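Replacing the left wrist band on the Sinaga rig

Jun 14, 2025

I promised to write down what I did with the Sinaga this month, mostly for myself, because last August I repaired the same part and by winter I had forgotten everything. If you also look after a hand tracking rig with printed tags, maybe it saves you an evening.

The short story is that the left hand was drifting. In the recordings the left wrist would sit correctly for a while and then jump to the side, come back, and jump again. The right one was fine the whole time. My first idea was the camera calibration, so I did it again, two times, and lost one whole day. The calibration was good. If one hand is right and the other is wrong under the same camera, I should have looked at the band first.

When I took the left band off and put it on the bench, I could move one of the tag blocks with my fingernail. The glue under it had become soft. The blocks are white plastic, printed by Fundus, and the tags are stickers that we put on ourselves. A loose block moves only very little, but the software believes the tags completely. It has in its file the place of every tag, and when one of them leans, the whole wrist leans with it.

So I decided to make the band new. I cut fresh strap, cleaned the blocks with alcohol and let them dry overnight. I used the two-part glue this time. The quick one from the office drawer is too stiff for a strap that bends all day. I left it 40 hours under a clamp. The package says less, but I was not in a hurry.

Then the tags. Please print them on matte paper. I used glossy once and under the ceiling lamps half of them disappeared. Measure the black border with a caliper after printing, since the printer likes to scale the page to fit without asking. Mine was wrong at the first try — the dialog had 38 written where the size should be, and I still don't know where this number came from. Put the stickers on with tweezers and press from the middle out.

The tracker module goes on last. It has a small metal joint which must be tight, but if you tighten it too much the housing cracks near the screw. I have one cracked housing in a box to prove it. I stop when the module doesn't swing by its own weight, then I give it a quarter turn more.

After this you have to measure the new band and give the file to Cilance, the program that does the fitting. I turn the band slowly in front of the camera and collect 600 images. With fewer it works too, but the error was worse on the side tags, and these are the ones you need when the hand turns away. Delete the old file before you load the new one. Cilance doesn't overwrite, it makes a second file with almost the same name and continues to read the first.

For the test I don't use the checkerboard anymore. I like to do a normal task with both hands, and wiping a whiteboard is very good for it. One hand is flat and the other one works, and the wrists turn in ways I would never think to do on purpose.

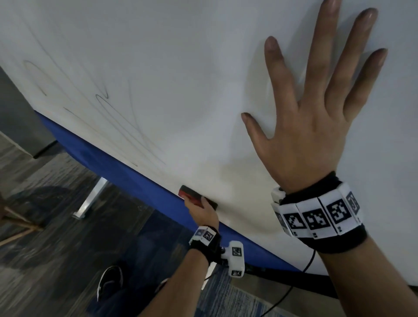 Both bands on, right hand flat on the board, left hand with the eraser.

What I look at afterwards is the distance between the tracked wrist and the surface of the board. If you wipe along a flat board, the points should also make something flat. Before the repair they made a kind of stairs. With the new band the left hand gives a clean plane, and I ran the test again after lunch to be sure.

A few things I want to remember for the next time. The cable on the right side should run down along the body with some slack, and not across the front of the shirt, where it covers the tags. The camera needs a warm start, so I let it run before I measure anything. And I check every block with the fingernail before a long session, it takes one minute.

I also ordered spare strap from Zotell, enough to make both bands again. The right one still has the old glue, and after 70 sessions I don't trust it so much anymore. I will probably change it before the summer break, if the strap arrives. The last package needed very long.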